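Workshop notebook, bench 5
March

Table top and rotary stand, first proper look since the move upstairs.

Started 9.20. Purpose of the day: decide whether the pale table stays as the general assembly table or goes back to Ackroyd for refinishing, and settle the position of the steel stand, which has been argued over long enough.

Surface first. Wiped down twice with a damp microfibre, then once dry, and left for half an hour with the blinds up. Ran a straight edge across at both diagonals and along each side. Largest gap 0.3 mm, near the middle of the long diagonal. Acceptable for anything we do here. The old table was three times that and we managed for years.

Gloss is the real complaint. The finish throws back daylight in a broad patch, and from a seated position small pale parts get lost in it. Transparent washers are the worst, followed by the thin nylon spacers. Checked at 9.50 with the blinds up and again with the window side lowered. Lowering that side helps more than tilting the task lamp does. Grain direction matters too: the streaks are darker and closer together in places, and a part laid along them is harder to pick out by eye than one laid across.
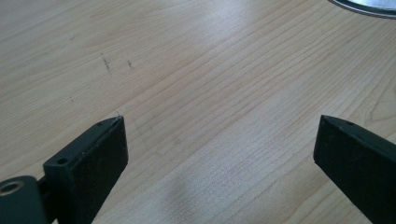 Table surface, blinds up. Note glare and change in grain spacing.

Scratch check by fingertip and with the raking torch. Two shallow marks on the window side, neither catches a nail. One small dent, old, already filled. No lifting at the edges. I had expected worse given how it came up the stairs.

Tried three remedies for the glare on the offcut that came with the table (same batch, according to the delivery note):

Grey pad, 600 grit equivalent, light pressure, with the grain. Dulls evenly but leaves a visible boundary wherever you stop. Would have to be done over the whole top or left alone.

Matt wax, Caltov, two thin coats. Good appearance. Fingerprints show within minutes and it transfers to tape, so no use for anything that gets masked.

Loose mat, pale grey, laid only where the part sits. No treatment of the wood at all. Cheapest, and it can be taken away when the full surface is needed.

Going with the mat for now. The wax result can be revisited if anyone finds one that does not mark. Neville Fothergill wants the offcut kept, so it is on the shelf above the drill with the three zones pencilled on the back.

Stand. It is the Grasano one, stock number 804, polished bowl base, single upright, six curved prongs at the top. It was bought for hanging small tools and looped leads, and it has been used as a coat hook, a tape holder and once a plant support. From now on it is for light hanging items only.

Base sits down in the circular opening in the table, as intended. Load tests with the stand seated, weights hung from one prong, prong facing the near edge:

100 g — no movement.
250 g — no movement.
500 g — slight lean at the top, returns when unloaded.
750 g — lean clearly visible, returned short by 1 mm. Stopped there.

Working limit set at 250 g on any one prong. Balanced loads on opposite prongs can go higher but I would sooner have one number that people remember.

Repeated the 250 g test with the prongs turned so that the load fell between two of them. Slipped off twice. The prongs are short and the curve is shallow, so anything with a wide loop will walk outwards. Use the small loops, 17 mm inside diameter. The drawer of Lamberg split rings has plenty of them.

Knob on top was finger loose. Nipped up with a rubber strap wrench, no thread lock. If it works loose again, put a dab of the weak stuff on it and write it in here.
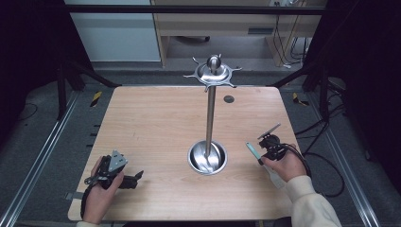 Stand in position at the middle of the table, thin light-blue piece held off to the right of it.

Reach. With the stand in the middle, both hands can work either side of the pole without knocking it, provided the elbows stay low. I tried it seated on the high stool and on the low one. The high stool is better. On the low one the star comes up into the line of sight and you end up leaning round it, which does the neck no good after an hour.

The small hole towards the far edge is to be kept clear. Leads that need to go down through the table use that and nothing else. Leads that trail off the side should be gathered before the stool is moved.

Polished bowl is a second source of glare, much smaller than the table top. It also collects things. Emptied it before lunch and found two of the missing spacers and a grub screw, M3. Count on the spacer box corrected to 3,035.

Still open:

Mat size. The trial piece is a scrap and slides when leaned on. Try a thin rubber backing before ordering.

Felt ring under the lip of the bowl. There is a faint ring when the stand is knocked, and it is annoying on the phone.

Ackroyd to be told we are keeping the table. Letter drafted, needs the batch number off the delivery note.

Repeat the straight edge check once the heating has been off for a month.

Finished 15.40. Blinds left down on the window side, stand left seated, weights back in their box.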